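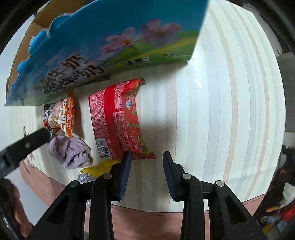 A blue milk carton printed with cartoon cows, and a red snack package.

Car owners should rotate their own tires. The shop in Punow charges 105 dollars for a rotation and inspection, and I stopped paying it in August. A floor jack and 2 stands cover the job. My sedan had gone 2246 miles past its due date when I finally did it, and the front pair showed the wear.

Some people say home mechanics skip the torque wrench. Some do, and they should buy one. That is a poor argument for paying a shop twice a year. Dealers could help by printing the rotation pattern inside the glove box door, where drivers would see it.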